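Mesa Trondico de Ahonen: opinión después de siete meses de uso

Por Ezequiel Mateos
1 dic 2020

Compré la mesa Trondico en mayo, cuando quedó claro que iba a trabajar en casa más tiempo del previsto y que la mesa plegable del trastero no daba para más. Quería un tablero de madera maciza, de listones, que sirviera para el ordenador por la mañana y para hacer pan o arreglar cosas por la tarde. Escribo esto porque antes de comprarla encontré muy pocas opiniones en español, y las que había eran de gente que la tenía desde hacía una semana.

La fabrica Ahonen y yo la pedí a través de Velby, que la vende con patas metálicas o sin patas. Cogí la versión con patas. El tablero mide 100 cm de fondo en el modelo grande, y conviene pensarlo antes de pedirlo: es mucho fondo. En una habitación estrecha la silla acaba pegando con la pared de atrás. En mi caso cabe justo, después de mover una estantería al pasillo.

Entrega y embalaje

Llegó en dos bultos, el tablero por un lado y las patas con la tornillería por otro. El tablero venía envuelto en cartón con cantoneras en las cuatro esquinas y una lámina de espuma por cada cara. Ningún golpe. El bulto de las patas estaba peor, con el cartón abierto por un extremo, pero no faltaba ninguna pieza.

El transportista lo deja en el portal. Subirlo por la escalera es trabajo para dos personas y no hay sitio cómodo por donde agarrarlo. Velby ofrece subida a domicilio pagando aparte; si vives en un piso alto sin ascensor, págala.

Montaje

Tardé 45 minutos, sin prisa y yo solo, salvo para darle la vuelta al final. Las instrucciones son una hoja con dibujos y se entienden bien. El tablero trae casquillos roscados ya colocados, así que las patas van con tornillo métrico y llave Allen en vez de con tirafondos directos a la madera. Me parece lo mejor resuelto del producto. Se puede desmontar en una mudanza sin comerse los agujeros.

Dos cosas que haría de otra forma. La primera, presentar todos los tornillos a mano antes de apretar ninguno; yo apreté una pata del todo y la siguiente no casaba por un par de milímetros. La segunda, no tirar las cantoneras hasta haber puesto la mesa de pie, porque al girarla apoyé una esquina en el suelo de terrazo y quedó una pequeña marca. Culpa mía.

Las patas tienen pies regulables. El recorrido es corto, suficiente para un suelo normal, pero en una casa antigua con el suelo vencido habrá que poner calzos.

El tablero

Es un tablero de listones largos encolados, de madera clara, con la veta a la vista. Los listones no son todos del mismo tono y algunos tienen dibujos más marcados que otros. En las fotos de la tienda parece más uniforme de lo que es. A mí me gusta así, pero he leído a un comprador que pidió la devolución por esto, de modo que lo aviso.
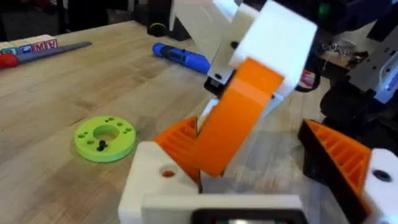
El encolado es bueno. He pasado la uña por todas las juntas y solo en una noto algo de escalón, cerca de un canto, y ya estaba cuando llegó. En verano, con las ventanas abiertas y bastante sequedad, no se abrió ninguna. En otoño encendimos la calefacción y tampoco, aunque el tablero se curvó un poco en el sentido del ancho. Se nota al poner una regla metálica de canto. Con las cosas encima no se nota nada.

Los cantos vienen ligeramente redondeados, lo justo para apoyar los antebrazos varias horas. En la cara inferior el lijado es más basto, cosa normal a este precio, pero yo habría agradecido que repasaran el borde de delante, que es donde uno mete los dedos para arrimar la mesa. Lo lijé yo con grano 100 y un taco de corcho y quedó resuelto en un rato.

Acabado: el aceite

Aquí está el punto flojo. Ahonen dice que el tablero viene aceitado y listo para usar. El mío tenía una capa muy ligera, y una taza de café dejó cerco el primer día. Escribí a Velby y me contestaron que era conveniente dar una mano de mantenimiento antes del primer uso. En la ficha del producto eso no aparecía, al menos cuando yo la compré.

Le di aceite Sorex para encimeras, el incoloro. Es un aceite duro bastante espeso, huele fuerte las primeras horas y cunde mucho. Con una lata pequeña di 2 manos por arriba y una por abajo y todavía me queda. El procedimiento que seguí:

Lijado suave de toda la superficie a favor de la veta y limpieza del polvo con un paño apenas húmedo.

Primera mano con trapo de algodón, extendida muy fina. Retirar lo sobrante a los quince minutos.

Una noche entera de secado con la ventana entornada.

Pasada ligera de estropajo blanco y segunda mano, igual de fina.

Otro día completo antes de poner nada encima. Los trapos, extendidos al aire libre hasta que se sequen; los de aceite se pueden calentar solos si se dejan hechos una bola.

El color sube un punto hacia el amarillo con la primera mano y luego se estabiliza. Después de esto las gotas de agua aguantan en la superficie y se recogen con un paño. El café también, si no se deja toda la tarde. Con el vino tinto no he tenido tanta suerte y hay una mancha tenue al lado derecho que ya forma parte de la mesa.

Conviene aceitar también por debajo. Kekeli Nartey, compañero de trabajo y bastante más carpintero que yo, me lo dijo en mayo y le hice caso a medias: por arriba dos manos y por debajo una. Él sostiene que la curvatura que tengo viene de ahí, de que una cara absorbe más humedad que la otra. Puede ser. Le daré la que falta en primavera.
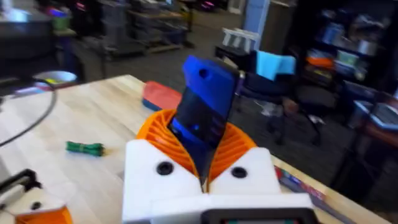 Estabilidad

Para escribir y para usar el ordenador, perfecta. No hay vibración al teclear y el monitor no se mueve. Para amasar ya es otra historia. Si se empuja con fuerza hacia delante, la mesa cimbrea un poco, porque las patas van sin travesaño y todo el esfuerzo lo hacen las placas de unión. Apretando los tornillos al cabo del primer mes mejora. Yo los he reapretado dos veces desde entonces.

También la he usado con un tornillo de banco pequeño, de los que se sujetan con mordaza al canto. El grosor del tablero lo permite y la mordaza agarra bien, pero hay que poner un taco entre el metal y la madera. Para serrar algo ligero vale. Para cepillar o para trabajo serio de banco no la recomiendo, y tampoco la venden para eso.

En cuanto a peso, el fabricante declara que soporta 100 kg repartidos. No lo he comprobado. Me he subido para cambiar una bombilla y no protestó.

El uso diario

Lo que más agradezco es la superficie. Vengo de un tablero de melamina blanca que reflejaba la ventana y estaba siempre frío en invierno, y trabajar sobre madera es bastante más agradable. El ratón óptico va bien sin alfombrilla. Para escribir a mano con bolígrafo hay que poner algo debajo, porque en las juntas y en las vetas más blandas la punta se hunde y deja surco. Tengo una frase entera de un albarán grabada en el lado izquierdo, legible con luz rasante.

Se raya, claro. Las llaves, la base de una lámpara que arrastré, un destornillador que se me fue. En siete meses tiene bastantes marcas y ninguna me molesta. Las superficiales desaparecen con un poco de lija fina y una gota de aceite en la zona, y al día siguiente cuesta encontrar el sitio. Con una chapa o un laminado eso no se puede hacer.

De limpieza, paño húmedo y poco más. Probé un multiusos de supermercado y dejó una zona mate que tuve que volver a aceitar. Nada de amoniaco ni de productos con alcohol.

No trae pasacables, ni bandeja, ni agujeros para ello. Atornillé debajo una canaleta metálica que tenía por casa y los enchufes van ahí. Al taladrar hay que marcar la profundidad en la broca con cinta, por prudencia. Velby vende una bandeja a juego que me pareció cara para lo que es.

Atención al cliente

Solo les he escrito por lo del aceite. Respondieron en dos días, con educación y sin ofrecer nada a cambio. Una semana después vi que en el apartado de preguntas de la ficha habían añadido una línea sobre el mantenimiento inicial, algo es algo. La garantía excluye expresamente las deformaciones por humedad, detalle a tener en cuenta si la mesa va a una cocina, un porche cerrado o un sótano.

A favor

Tablero macizo bien encolado.
Casquillos roscados de serie, se monta y se desmonta sin dañar la madera.
Se repara en casa con lija y aceite.
Embalaje del tablero muy correcto.

En contra

El acabado de fábrica es insuficiente y hay que contar con el gasto del aceite.
Sin travesaño, se mueve al empujar fuerte.
Cara inferior mal lijada.
Ligera curvatura al llegar la calefacción.

La volvería a comprar, pero sin patas, y le pondría unos caballetes de madera con travesaño, que salen por menos dinero y aguantan mejor el empuje. Si solo la quieres para ordenador, la versión con patas cumple y te ahorras buscar nada más. En cuanto al Sorex, repetiré con el mismo en primavera. Si alguien ha probado el tono natural sobre este tablero, que lo cuente en los comentarios, porque me gustaría frenar un poco el amarillo.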